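首页 工单 知识库 下载 我的设备
本站使用 Cookie 保存登录状态和筛选条件。继续浏览即表示同意。接受 设置

Plisska 轨迹工具链 / 工单
标题:双手叠衣数据,左右夹爪相对位姿中途跳变,重投影看着却正常
提交人:Wael Bennani
处理人:Ronja Holmgren(Inum 支持)
模块:感知 / 双机对齐
状态:已解决,回归用例待合入
创建日期:4/23/25

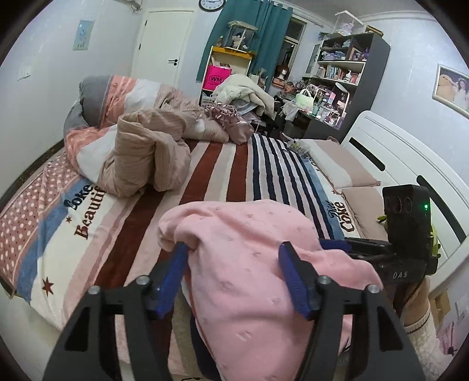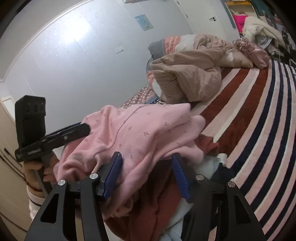 叠衣任务,两张均为手持夹爪上相机的视角;另一只夹爪在第一张里位于右侧,在第二张里位于左侧。

问题描述

大家好!先说一句,Plisska 新版的双机对齐真的好用,单手轨迹几乎不用调参,我们组这周把积压的抓取数据全跑完了,特别顺。现在卡在双手任务上,而且卡得很有意思,所以写得细一点。

任务是床上整理衣物:一只夹爪夹住衣服一侧,另一只从旁边配合,再折、再放。两只夹爪各带一路相机和 IMU,各自先跑单机轨迹,再由对齐模块放进同一个世界坐标系。单机轨迹都没问题,尺度稳定,回环也能闭合。放到一起以后,相对位姿会在两只夹爪靠近的时候突然跳一下,过一会儿又跳回来。

跳得最厉害的一次是 82 毫米。对折衣服来说这个误差太大了,训练出来的策略第二只手会夹空。那一段一共 272 帧,跳变出现在中段,首尾都很干净。

复现步骤:
1. 导入双手序列,配置用默认的 bimanual 模板。
2. 分别跑单机轨迹,确认两边状态都是 OK。
3. 跑联合对齐,打开“共享路标”。
4. 在时间轴上拖到两只夹爪靠近同一件衣服的地方,看相对位姿曲线。

期望:曲线连续。
实际:曲线上有一个台阶,平台段之后再落回原来的高度。

日志里相关的几行:

[align] shared landmarks: ok
[align] inlier ratio: ok
[align] relative pose update accepted
[align] relative pose update accepted
[align] warning: large relative step, keeping (policy=trust_visual)

最后那条警告我一开始没注意,它默认是折叠的,要点开详细输出才看得到。

我自己试过的:
- 重新做手眼标定。用 Wiltetti 跑了两遍,结果几乎一样,残差很漂亮,应该可以排除。
- 关掉共享路标。台阶没了,但是两条轨迹之间慢慢漂开,后半段同样不能用。
- 调高 IMU 权重。台阶变小,还在。
- 换一个序列,床单纯色、桌面操作。完全正常!这是我觉得最有意思的一点。

所以我猜跟场景里的布料有关,但是说不清是被夹着的那件,还是下面的毯子。数据和配置已经上传到工单附件区,随便用。

Wael

回复一:Ronja Holmgren

Wael 你好,这份描述太棒了,直接可以照着跑!我这边用同一份配置复现出来了,台阶的位置和你说的一致。

先讲目前看到的。床上这条条纹毯子对特征匹配来说是个很典型的难题:宽条一段,窄条一段,局部看过去彼此都很像。特征点沿着条纹方向滑一格,描述子的距离仍然很小,匹配器会很有信心地配错。单机的时候没事,因为连续两帧之间运动很小,搜索窗口也小,滑不过去。共享路标要在两路相机之间直接配,基线大、视角差得远,搜索窗口跟着变大,就有机会滑到隔壁那一条上。

再看两个视角的差别。第一张里,另一只夹爪的黑色方形模块挡在枕头前面,床头那一侧原本很好用的角点少了一块。第二张里墙面占了左上很大一片,上面还有一片白色反光,能贡献的稳定特征也不多。两边各自剩下的特征里,毯子和衣物占的比例就偏高了。

不过光靠条纹解释不了“跳回来”。我怀疑还有第二个原因,就是被操作的那件粉色衣物。上面有稀疏的小花纹,角点响应不错,两路相机又都看得见,于是被当成静态路标收进来了。衣服一被拉动,这些路标跟着走,优化器只好让相对位姿去迁就它们。

麻烦你帮我跑三件事,顺序随意:

第一,导出共享路标的可视化。命令是 plisska inspect landmarks,加上 --shared-only。看看台阶那一段路标主要落在哪里。

第二,把 dynamic_mask 从 off 改成 gripper。这一档会遮掉自己的夹爪和对方的夹爪。默认关着是历史原因,早期版本只支持单手。

第三,检查两路时间戳的偏移。请直接用原始记录文件算,别用导出后的文件,导出时会重新采样。

第三项我是顺手问的,但是双手序列里的怪事有一大半最后都会绕到时间上,查一下放心。

Ronja

回复二:Wael Bennani

三件都做了,结果好玩极了!

路标可视化:台阶那一段里,共享路标确实挤在两块地方,一块是毯子的条纹交界,一块就是衣服上的小花纹。门把手、墙上那张蓝色小海报这些我以为会很强的特征,被两路同时看到的时刻并不多,所以没进共享集合。单机里它们可都是主力。

遮罩:改成 gripper 以后,台阶从一个变成两个小的。总量降了,形状更难看了。我猜夹爪遮掉以后,衣服上的点权重反而更高,跟你的第二个怀疑对得上。

时间戳:这个我要检讨。右手那一路比左手晚了约 230 毫秒,整段都是常量,没有漂。我们的相机跑 30 帧每秒,这么大的偏移早就该看出来了,可是单机轨迹各跑各的,曲线一点毛病都没有。静止和慢速的时候,对齐之后也看不出差别,手一快就露馅。

我手动把偏移填进 time_offset 重跑了一遍,台阶马上小了一大截!剩下的那点还在原来的位置。

问两个问题:
- 联合对齐里有没有自动估计偏移的选项?我在文档里翻到 estimate_offset,但是模板里没有这个字段。
- 有没有办法把布料整个遮掉?我们还有一批衣物数据,全靠手工框会累死。

Wael

回复三:Ronja Holmgren

偏移抓得漂亮!

estimate_offset 是有的,双手模板漏写了,这算我们的 bug,我单独开了一条内部任务。现在可以手动加在 align 段落下面:

align:
 estimate_offset: true
 offset_source: imu_gyro
 shared_landmarks: true
 relative_step_policy: reject

说明一下 offset_source。视觉估偏移在布料场景里不可靠,原因和前面一样,匹配本身就被带歪了。imu_gyro 用的是两只夹爪开头那段同步动作的角速度做互相关。你们采集的时候开头有没有做同步手势?就是两只夹爪贴在一起晃几下。没有的话请用手填的固定值,别让它硬估。

relative_step_policy 请一定改成 reject。默认的 trust_visual 遇到大台阶会照单全收,也就是你日志里那条警告。改成 reject 以后,它会退回 IMU 预测,等路标恢复一致再接上。

布料遮罩用 Macedo。它是我们配套的分割插件,装好之后 dynamic_mask 会多出一档 contact。这一档从夹爪指垫往外扩,把跟指垫接触、并且和背景运动不一致的区域一起遮掉。毯子没动就会留下,正在被拉的衣服会被拿走,非常适合你这个任务。我自己特别喜欢这个功能,终于有人在床上叠衣服,可以拿来好好用一用了!

两点要注意:
- 像第二张那样,夹爪张得很开,左边的指垫贴着粉色布料,右边的指垫紧挨在粉色衣物右下边缘下方、后面是深色布料,contact 会从两侧同时扩。衣物堆得多的时候可能遮得太大。遮罩面积超过上限会自动退回 gripper 档,日志里有提示。
- 蓝色指垫的颜色模型是内置的,你们这套应该直接能认。如果换过别的颜色,要跑一次 macedo calibrate pads。

条纹的问题另外处理。在 matcher 里打开 repetitive_guard,它会检查次优匹配是否沿着同一方向等距排列,是的话整组降权。代价是慢一点,离线跑可以接受。

Ronja

回复四:Wael Bennani

同步手势我们有做!采集规范里写着的,只是之前从来没人用过那一段,导出时还经常被裁掉。我从原始记录里把开头找回来了。

按你的配置完整跑了一遍,顺序是:原始记录 → 单机轨迹(带 repetitive_guard)→ Macedo 的 contact 遮罩 → 联合对齐(自动偏移,reject)。

结果:
- 自动估出来的偏移跟我手填的对得上,太好了。
- 台阶消失。相对位姿曲线在原来出问题的地方是平滑的,放大看也没有折角。
- 共享路标少了很多,留下来的分布更均匀,枕头、床头、门那一侧都有了。
- 有一小段遮罩退回了 gripper 档,就是你说的衣物堆得多的情况。那几帧由 IMU 撑过去了,曲线没受影响。

我还故意把每个改动单独关掉试了一轮,记在下面,给以后搜到这条工单的人:

只关自动偏移:手快的时候两条轨迹错开,慢的时候正常。
只关 contact 遮罩:台阶回来,幅度小,跟着衣服的拖动方向走。
只关 repetitive_guard:多数时候正常,偶尔在毯子宽窄条交界的地方抖一下。
只把 policy 改回 trust_visual:曲线正常,但是日志里又出现了大台阶警告。其他几项都开着的时候它基本用不上,我还是会留着 reject。

单独修哪一个都不够,四个一起开才彻底干净。难怪之前一个一个试的时候总觉得“好像好了一点”。

还有一个小建议:large relative step 这条警告能不能默认展开?要是第一天就看到它,我能省下不少时间。最好在时间轴上也画个标记,点一下直接跳到对应的帧。

Wael

回复五:Ronja Holmgren

这个消融表我要贴到知识库里去,写得比我们自己的文档清楚多了,谢谢!

警告默认展开:同意,已经改了,下一个小版本就有。时间轴标记我也很想要,界面那边排到 July 的版本里,到时候在这条工单下面通知你。

双手模板补了 estimate_offset 和 relative_step_policy 两个字段,dynamic_mask 的注释也更新了,写明装了 Macedo 才有 contact。旧工程不会自动迁移,需要手动加,或者运行 plisska template refresh,它会保留你改过的值。

导出工具裁掉开头同步段的问题也已记录。临时办法是导出时加 --keep-head。

想问你一件事:能不能把这段序列给我们做回归用例?条纹、柔软衣物、两只夹爪互相遮挡、固定时间偏移,全在一段里,简直是理想的测试数据。如果可以,请在附件区勾选“允许用于内部测试”,房间里的背景我们会先按规范做模糊处理再入库。

Ronja

回复六:Wael Bennani

已勾选,尽管拿去用!背景模糊之后麻烦把处理过的那份也给我们一份,我想看看模糊会不会影响门和海报那几个路标。

剩下的衣物数据今晚开始批量重跑,配置就用上面那份。有一批是裤子,布料深色、没有花纹,我猜 contact 遮罩会有新的表现,跑完再开一条新工单,附上这条的链接。

Wael

处理记录
- 根因:两路固定时间偏移未校正;被拖动的衣物进入共享路标;条纹毯重复纹理误匹配;大台阶默认接受。
- 处理:启用 estimate_offset(imu_gyro)、contact 遮罩、repetitive_guard,policy 设为 reject。
- 遗留:时间轴警告标记;回归用例等背景模糊完成后合入。
- 关联模块:Plisska 对齐、Macedo 分割。Wiltetti 标定已排除。

上一条 下一条 返回列表 订阅此工单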